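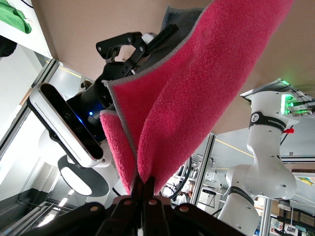 The pink towel, folds and all.

The Garg Towel
a short story

My aunt Geeta left me a house, a car that only turned left with any enthusiasm, and seventy-two towels. I know it was seventy-two because she kept a list taped inside the linen closet door, in that slanty handwriting of hers, with the color and the year and who each one was meant for. Guest, small. Guest, tall. Plumber. There was one down as "Naveen, if he apologizes."

Naveen is my cousin. Naveen Dwivedi, the one who sold her the car.

I drove over the first weekend in February (all left turns, it took a while) meaning to clear the place out in two days. I had boxes. I had a marker. I had a sandwich. By noon I'd eaten the sandwich and was sitting on the hall floor reading the list like it was a novel, and I'd gotten as far as line 26, which said: "Pink. Santosh's. DO NOT LEND."

So of course I went looking for it. I pulled out the beige ones and the striped ones and the scratchy ones she gave to people she wanted to leave early. No pink. I checked the bathroom, the dryer, the trunk of the car. I even looked under the sink, where I found a jar of buttons and a letter from the water company that I'm going to pretend I didn't open.

Then I called my mother.

"Who's Santosh?" I said.

There was a long quiet, and I could hear her turn the TV down.

"Where did you hear that name?"

"It's on a towel. Well, it's on a list of towels."

"Oh, Geeta," my mother said, but not to me, and then she told me she had something on the stove and hung up. My mother hasn't cooked on a weekend since I was in school!

I tried Naveen next, which shows you how badly I wanted to know. He said he'd tell me if I got him his towel. I said had he apologized? He said for what, and I said for the car, and he said the car was a perfectly good car. We went on like that for a bit. In the end he gave me a street name, Arska Lane, over by the old swimming pool, and told me to look for a green gate.

It took me three loops around the neighborhood to get onto Arska Lane, given that it was a right turn. The gate was more gray than green by now. An old man in a sweater vest was out front scraping frost off a bench, and before I'd even shut the car door he looked at the car, and then at me, and put the scraper down.

"That's Geeta's," he said.

"It was," I said, and then I felt terrible, because I could see he hadn't known. I'd practiced a whole speech on the way over and that wasn't any part of it.

He made tea. His name was Santosh Pandey and he'd been the lifeguard at the pool the summer my aunt decided, at the age of fifty, that she was going to learn to swim. She was awful at it, he said. She swam like somebody looking for her keys. She came every morning anyway, before work, and every morning she forgot to bring a towel, and so every morning he lent her his.

"Every morning?" I said. "She had seventy-two of them."

He laughed so hard he had to set his cup down. He'd had no idea. All that summer he'd thought she was a woman with no towels, and he'd felt sorry for her, and on her birthday he'd gone down to Pisteris, the department store that used to be on the corner, and bought her the brightest one they had. Pink as a gumdrop.

"What did she say?"

"She said now she'd have to keep it safe." He turned his cup around on its saucer. "And the next day she came to the pool without it."

I didn't ask why they hadn't married or moved in or whatever it is people do. I wanted to! But he was looking out at the bench, and the tea was good, and I thought, well, I'm in no hurry, I can't turn right anyway.

When I got up to leave he told me to wait, and he went into the back room. I heard a drawer stick and then give. He came out with it folded over his arm the way waiters do, and it was every bit as pink as he'd said.

"She brought it here last fall," he said. "She told me the closet was full."

I put my hand on it. Then I went home, the long way, and got the marker out, and next to line 26 I wrote "returned." Naveen's I put in a box by the door. He's coming Sunday. We'll see what he has to say about the car.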